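Ripening mangoes in a cold kitchen
Clisadgate Home Forum > Food and Kitchen > Fruit and Vegetables

orchardline
Posted 4th November
I bought a box of mangoes from Zabala and they are still hard after a week on the counter. My kitchen stays cold from now until spring. Is there a way to ripen them without ending up with wrinkled skin and sour flesh? Last year I lost half a box that way.

tinpantry
Paper bag with a banana, top folded over. Put it in the warmest room you have. Mine take 3 days. Check them by pressing near the stem, and ignore the color, which depends on the variety.

Mulehouse
I disagree about the banana. A mango in a closed bag makes enough gas by itself. What matters is the temperature. If the box sat in a cold truck before it got to you, some of them may never ripen right no matter what you put in the bag.

tinpantry
I've done it both ways and the banana is faster. Agree about the cold truck.

kettle_row
Has anyone tried burying them in uncooked rice? My mother-in-law swears by it. I did it once and forgot one at the bottom of the bin, so I can't recommend it.

Mulehouse
Rice works the same as the bag. It just holds the gas in. You do have to dig them out and check every day.

orchardline
The box came through Vodcombe, so I assume it was chilled. I'll bag half with a banana and half without and leave them all on top of the fridge. Do I need to keep other vegetables away from them? I have bitter melon to use up too.

kettle_row
Yes, keep the bitter melon well away. It turns yellow and soft fast once it starts. Mine goes in the crisper wrapped in a towel and I use it within 2 days.

tinpantry
Two days is strict. I get longer than that if it was fresh when I bought it.

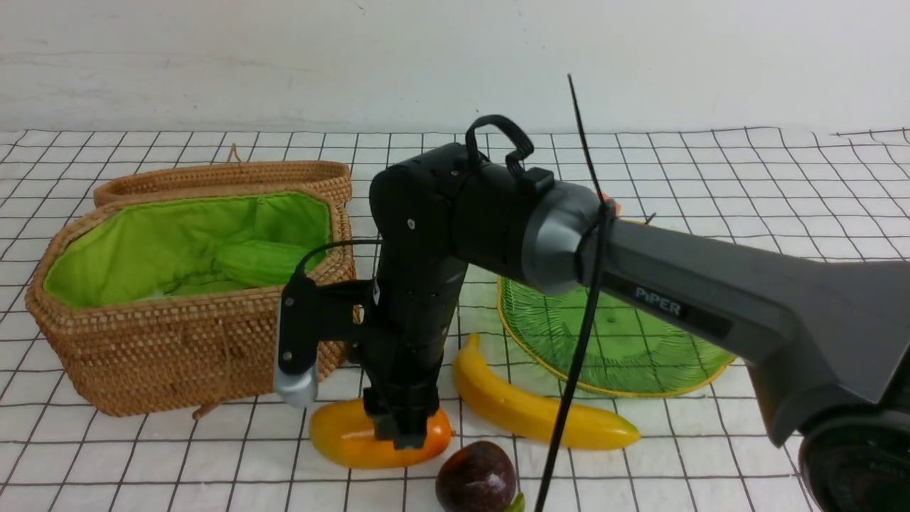
Mango on the table, green fabric in the basket. 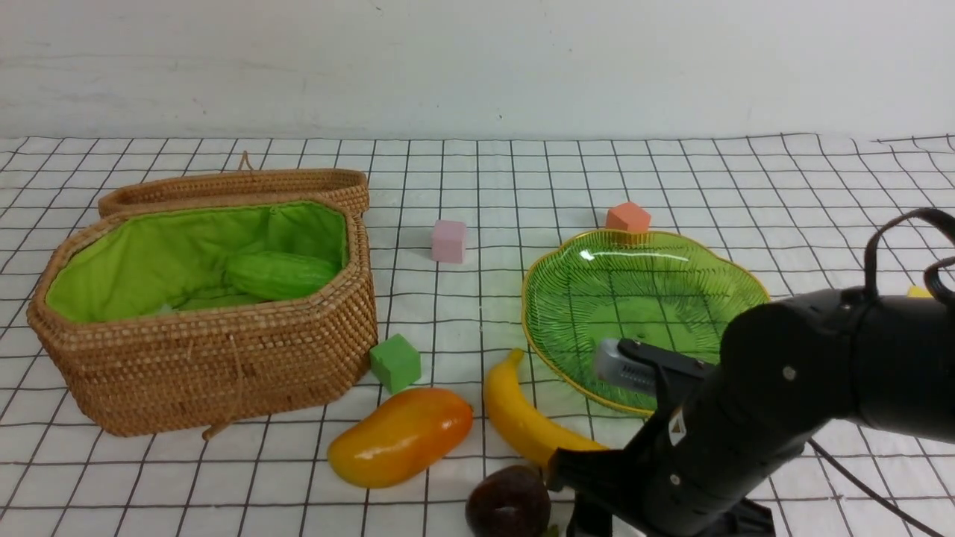 orchardline
Once a mango is ripe, can it go in the refrigerator?

Mulehouse
Ripe ones keep well in there for a few days. Put them in whole and uncut, and take them out a little before you eat them so the flavor comes back.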